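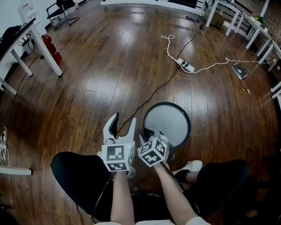
## Fourteen weeks of waving at a robot

The robotics club at Lindport has a new project, and I'm told it is the future. Students hold a gripper in each hand, marker cubes and cables attached, and repeat small jobs so a machine can learn from them. Toàn Mai, who runs it, wants 1210 recordings by August.

I have my doubts. The old club built things badly and then had to find out why. Now they sit in an office chair and supply examples — useful work, but whose education is it? Devendra Ahuja tells me the learning comes later, when they train the model. Five of his students have seen that code. I'd let the rest in before asking for another 200 takes.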